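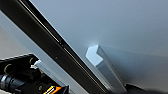
A black bar with a thin silver-grey edge strip.

Unit 4: Defending the driving maul

These notes go with the October practical. Read them before the session and bring a pen, as there is a short sheet to fill in at the side of the pitch.

A maul starts when the ball carrier is held by at least one opponent and at least one team-mate binds on. All three must be on their feet. Most of the mauls you will coach against begin at a lineout, five to ten metres from the line.

First job: the landing
Decide early whether to compete in the air or stay down. If you stay down, the front four must be low and square before the catcher's feet touch the grass. The jumper may not be tackled in the air.

Second job: the first shove
The first drive matters most. Shoulders stay above hips and the bind is a full arm. Players join from behind the hindmost foot. Coming in at the side is a penalty, and so is pulling the maul down.
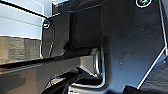 Once the maul has stopped moving forward, the referee will tell the attacking side to use it. Your scrum-half should be calling this out to the pack, and the flankers should be ready to leave and fill the line next to it.

Case study: Dilholm v Storkdale
Storkdale kicked to the corner four times in the second half, with a crowd of more than 1,000 behind that end. Dilholm put nobody in the air. They held the first two drives and won a scrum from the second. On the third they sent an extra back in, and Storkdale moved the ball wide and scored. On the fourth the Dilholm hooker came in at the side and was sent to the sin bin.

For the sheet
Write down where you would have placed the openside at the third lineout.
Write 200 words on whether Dilholm should have competed in the air at the fourth.

Reading: Druvska course reader, pages 461 to 485. Leave the section on uncontested scrums until Unit 6.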